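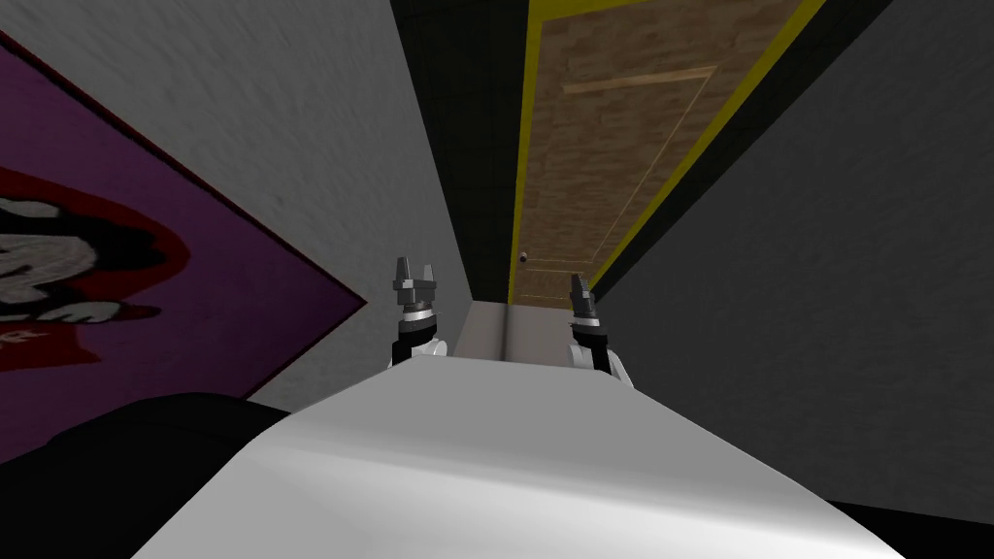
Re: Transfer credit backlog and the October deadline

Sender: Osian Kemeys
List: adjunct and part-time faculty

I read the note from the registrar's office twice before answering. I've quoted the part I'm replying to and cut the rest, which you all have in your inboxes.

> Beginning in October, courses transferred from partner colleges will be
> reviewed by the receiving department instead of by the central
> evaluation team. Departments should return a decision within 7 working
> days. Part-time faculty who teach the equivalent course may be asked to
> serve as reviewers. We expect each review to take very little time, as
> most syllabi follow a standard format.

I have done these reviews. Last spring I did three of them for the intro statistics course, as a favor to Arora when she was acting chair. One took twenty minutes. The second took most of an afternoon, because the other college had sent a catalog blurb and a reading list with no dates on it, and I had to write to them twice. The third I never finished. The student gave up and took the course again here, at full price, with a book she already owned.

So my first objection is to "very little time." A review is quick when the paperwork is good. When it isn't, somebody has to chase it, and the new policy moves that chasing from salaried staff to people paid by the section. I looked for a rate of pay in the memo and in the attachment. There isn't one. "May be asked" is also doing a lot of work in that paragraph. Those of us on one-semester contracts know how free we are to say no.

My second objection is about consistency. Stat 121 at our place counts toward four different majors. If each department reviews it separately, a student could have the same transfer course accepted by one and turned down by another. De Graaf raised this at the Sunday call and was told it would be handled case by case. The old system was slow, and I complained about it as much as anyone, but it did keep a list. If a course had been accepted once, the next student with that course got the same answer.

I also don't understand what happens with the 201 sequence. We accept the first half from two partner colleges and the second half from only one. Does the reviewer for the second half get to reopen the decision on the first? The memo doesn't say. Ina thinks not. I'd like to see it in writing.

On Ludus: several people have written to me off list saying the new software will solve most of this. I sat through the demo. It stores the syllabus and sends a reminder when a review is late. That's useful. It doesn't read the syllabus for you, and it doesn't show what another department decided about the same course. I asked, and the answer was that this might be added later.

What I would ask for before October:

A flat payment per review, stated in the contract or in a side letter.

The clock starts when the file is complete, meaning a dated syllabus with topics by week and the name of the textbook.

One shared record of past decisions that every department can search.

A named person in the registrar's office who writes to the other college when something is missing.

I don't think any of that is unreasonable, and the last one only asks them to keep doing part of what they do now. I'm willing to draft the letter. If you have done reviews in your own department, please send me how long they took and whether you were paid. Reply to me directly if you would prefer not to have your name on the list archive. I'll leave names out of the draft unless you tell me otherwise.

Please also trim the quoted text when you reply. The digest version of this list has become very hard to read.

Osian Kemeys
Mathematics, part-time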